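Hand Evaluation Diary, Vallejo Laboratory
Sunday, November

The session began at the hour set in the program. The purpose was to continue the comparison of the two multi-fingered hands under consideration for the Cirkbridge project with the parallel gripper that the Dotdale group has used to date. The gripper was tested earlier in the week, and its results are recorded in the previous entry.

Before any motion was commanded, the position scale was checked on each finger. The controller accepts values from 0 to 255, with 255 taken as fully closed. On the left hand the thumb stopped short of its commanded value on the first attempt. It was homed again and then agreed with the others. The right hand required no correction. Both force limits were left at the setting adopted by the Wokirthorpe office, so that the figures may be compared between sites.

The first task was the marker hold. The left hand is to take a marker in its fingertips and keep it upright within the taped area, while the right hand stands off with its fingers extended and waits for the handover command. 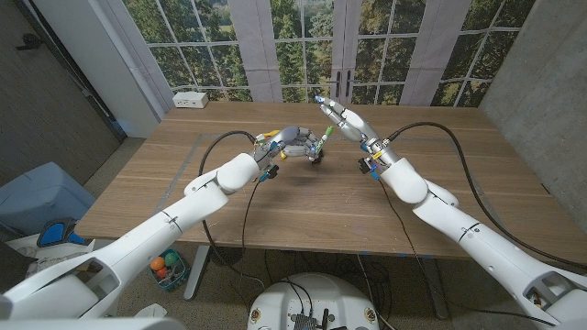
The handover itself was tried with two approach angles. With the right hand coming in level, the fingers of the two hands met before the marker was reached, and the operator stopped the run. With the right hand starting higher and descending, there was more clearance, and this approach has been adopted for the remainder of the week. The gripper did not present this difficulty, being narrower at the tip, but it could not correct the tilt of a marker once closed on it. The hands can do so to a limited degree.

Cable routing remains unsatisfactory. The loop at the left wrist is generous when the arm is extended and becomes an obstruction when the arm folds back. A shorter lead has been requested from Dotdale. Until it arrives, the left arm is not to be driven past the shoulder position marked in the log.

The log counter stood at 3,267 at the close of work. Runs are to continue at the present speed until the controller has been reviewed, and the planned increase to 2,000 cycles per hand is postponed to the next period.

Items carried forward: repeat the thumb check on the left hand from a cold start; set the delay between the handover command and release, which is 4 seconds at present and appears longer than necessary; send the force readings to Wokirthorpe. Power to both arms was switched off at 5:40 p.m.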